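4 June 2019
By Kalliopi Zupan

The packing floor at Nololora occupies the ground level of a former printworks, two streets back from the canal at Burar. The firm makes up mixed snack parcels for offices and small shops. Visitors are admitted in parties of four, and our tour began at the goods-in door, where outer cartons arrive from the wholesaler Campos on standard pallets.

Cartons are opened by hand with a recessed blade. The loose packets are then tipped into plastic bins and held on open shelving until called for. Nololora does not keep goods on the shelving in their original cartons. According to the shift lead, flattened board is cleared from the floor twice a shift, and the change from cartons to bins freed enough width for a second aisle.

The shelving is arranged by packet type, with heavy goods low down and crisps and other light, bulky packets at shoulder height. Stock is rotated from the back. Each bay carries a card giving the earliest date in the bay, and the card is rewritten whenever a bin is refilled. I checked 3 cards against the packets behind them and found them correct.

Output is over 1,000 parcels on a full day. The parcel size most in demand is the smaller of the two offered, known in the building as the Skollalau after the customer that first ordered it. It is packed to a weight, with a tolerance in either direction, and the mix inside may vary. A parcel which falls short is topped up from a bin of small packets kept beside the scale. One which is over is passed without correction unless the lid will not close.

The bins themselves are a mixture of patterns. Some have straight walls and stack poorly when full. Those with a cut-out handle are preferred for carrying, but small packets can work their way through the opening if the bin is overfilled, and the staff fill them with the larger bags first for that reason. Crinkled film packaging also settles less than one would expect. A bin heaped above the rim at the start of a shift is often still heaped an hour later, and the contents have to be pressed down before another bin can go on top.

Lighting on the floor is good, noise is low and the aisles were clear. The weak point is the returns corner, where damaged packets wait in unlabelled trays. A revised layout for that area is planned for July.

Tours last two hours. Flat shoes are required, and bags must be left at reception.
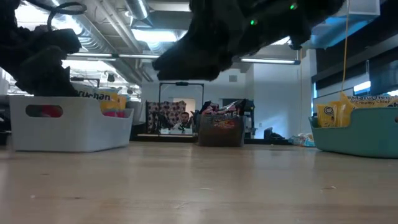 Storage bins and packaged goods on a tabletop, Nololora, Burar.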